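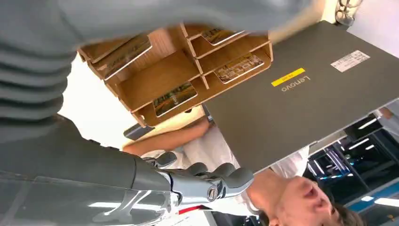 Lindemann Learning Systems Desk

Ticket: Course completions not recorded, Managing Performance Conversations
Status: Resolved
Priority: Raised from Normal to High
Product: Stadent learning management system
Content supplier: Grutum
Site affected: Pulham
Opened: June
Category: Training records / completion status

Summary of request

The training office at Pulham reported that employees who had finished the course Managing Performance Conversations were still shown as "In progress" in Stadent. Learners could open every section, take the closing test and see a passing score on screen. The score was stored in the learner's record. The completion date was blank, and no certificate was issued.

The course is required for all supervisors before the midyear review period. The training office asked that the records be corrected and that reminder emails to the affected employees be stopped in the meantime.

Steps reported by the requester

The following had been tried before the ticket was opened:

Learners signed out and signed in again.
Two learners repeated the closing test. Both passed a second time and the status did not change.
One learner used a different browser, with the same result.
The training office ran the nightly status update by hand from the administrator menu. It finished with no errors.

Log

9:10 a.m.
Ticket received and assigned. Course reminders for the Pulham group placed on hold. The hold applies to this course only. Reminders for other required courses continue as scheduled.

9:45 a.m.
Report run on all learners enrolled in the course with a passing score and no completion date. The report returned 66 records. All belong to the Pulham group. Learners at other Lindemann sites who took the same course have normal completion records. Priority raised to High on account of the review deadline.

10:30 a.m.
Compared the Pulham enrollment with the enrollment used at the other sites. The course title, description and test are the same. The package number is different. Pulham was enrolled in the revised package received from Grutum in the spring. The other sites are still on the earlier package and were due to move after the review period.

11:20 a.m.
Opened the revised package in the test area with a desk account. Completed all sections and passed the closing test. The problem was reproduced on the first attempt. The record showed a score and remained "In progress."

11:50 a.m.
Reviewed the message record for the test attempt. The earlier package sends Stadent two values at the end of the course, one for "passed" and one for "completed." The revised package sends "passed" and then waits for the learner to open a closing page titled Planning Your Next Conversation. The value for "completed" is sent only when that page is closed with the Exit Course button. A learner who closes the browser window after the test never reaches that point.

1:15 p.m.
Asked the training office to confirm how learners had been leaving the course. The office replied that the joining instructions tell employees to close the window once the score appears. These instructions were written for the earlier package and had not been changed.

1:40 p.m.
Repeated the course with the desk account and used the Exit Course button on the closing page. The status changed to "Completed" and a certificate was issued. The cause appeared to be confirmed, and draft instructions were sent to the training office for review.

2:25 p.m.
The training office reported that several employees had used the Exit Course button and were still shown as "In progress." Ticket kept open. The earlier finding accounts for part of the problem only.

3:05 p.m.
Sorted the 66 records by the time between first opening the course and last activity. In 33 of them the learner had kept a single session open for longer than 180 minutes. Stadent ends a session after 180 minutes, whether or not the learner is active. The revised package does not check whether the session is still open. It continues to display pages and accepts the Exit Course button, but the closing value is discarded when it arrives.

The remaining 33 records match the cause found in the morning.

3:30 p.m.
Asked why test scores had been stored for the long sessions. The message record shows that these learners took the test within the time limit and left the closing page open afterward. The page contains a planning worksheet, and the course invites learners to work on it before leaving.

4:10 p.m.
Case opened with Grutum. Message records from the desk account attached. Learner names were removed before sending.

Next business day, 10:05 a.m.
Grutum confirmed that the change to the closing page was intended. The worksheet was added at the request of other customers who wanted learners to prepare a plan before receiving credit. The supplier agreed that the value for "completed" may be sent at the time of the passing score if the customer prefers. This is a setting in the package and does not require a new release.

10:40 a.m.
Referred the choice to the training office as owner of the course. The desk has no preference on the content question and can support either setting.

1:20 p.m.
The training office replied in writing that credit should be given on passing the test. The worksheet will remain available as optional material.

2:15 p.m.
Setting changed in the test area. Four checks carried out with the desk account:

Passed the test and closed the window. Status "Completed."
Passed the test and used Exit Course. Status "Completed."
Failed the test and closed the window. Status "In progress," as expected.
Passed the test and left the closing page open past the session limit. Status "Completed."

5:30 p.m.
Setting changed in the live system after working hours. Pulham learners will not see any difference in the course itself.

Correction of existing records

The change applies to new attempts only. Records already stored were corrected by the desk with the approval of the training office. Each of the 66 learners was given a completion date equal to the date of the first passing score. The entry in the record history reads "Adjusted by administrator" and carries this ticket as the reference. Certificates were issued in one batch that evening.

The two learners who repeated the test have both scores on file. The first score was used. The second attempt has been left in the history and does not affect the training report.

The hold on reminder emails was removed after the batch finished.

Information for site training offices

Sites that move to the revised package after the review period will receive it with the new setting in place. No action is needed before the move. Joining instructions should be checked against the revised course, as the page order has changed and the closing page is not mentioned in the earlier text.

The session limit in Stadent applies to all courses and has not been changed. Learners who expect to be away from a course for a long time should use Save and Exit and return later. Their place will be kept.

A learner whose record looks wrong should not be asked to repeat a test. Please send the course title and the learner's employee number to the desk through the usual request form.

Open items

Check of other Grutum courses in the catalog for the same closing page: assigned to the desk under a separate ticket.
Update of joining instructions: with the Pulham training office.

Closing note

The training office confirmed that the midyear report shows all affected supervisors as complete. Ticket closed with the agreement of the requester. It may be reopened by replying to the closing email.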